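The kettle has only just boiled when she starts on the subject of folding, and I have barely got my coat off. She has run the laundry room at Plolholm for longer than she cares to work out, and she talks about jumpers and tops the way other people talk about their gardens.

"You want to get your hands on it first," she says. "Spread it out, have a good stroke of it, find your seams. If you start folding before you know where the seams are you'll be there till teatime!"
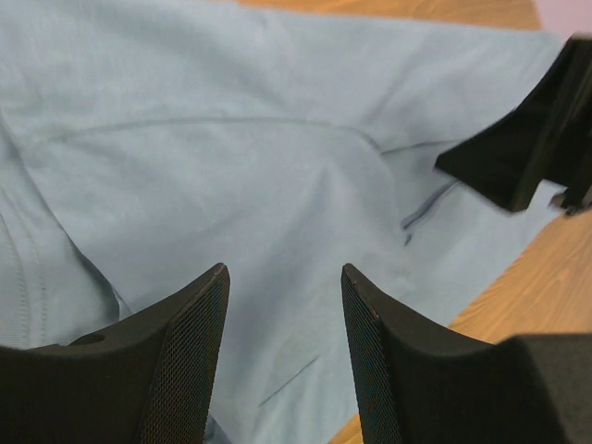
She learned it from her mother, who took in washing at Horano and charged 30 pence a bundle, and who would not hear of a crease being left in anything. "Soft cotton is the worst, bless it. It looks as if it's lying nicely and then you find a ruck right where the panels join. So I go from the hem inwards, flat of the hand, nice and slow."

Does she iron everything? She laughs so much at this that she has to put her mug down (a good strong cup, I should say, and there was fruit cake as well).

"Heavens, no. Sheets, yes, and shirts if somebody's got a wedding. A good smooth and a tidy fold does for the rest. We had 90 bundles through here in January, and I'd still be standing at that board now."

The blue things go on the middle shelf, she tells me, next to the towels.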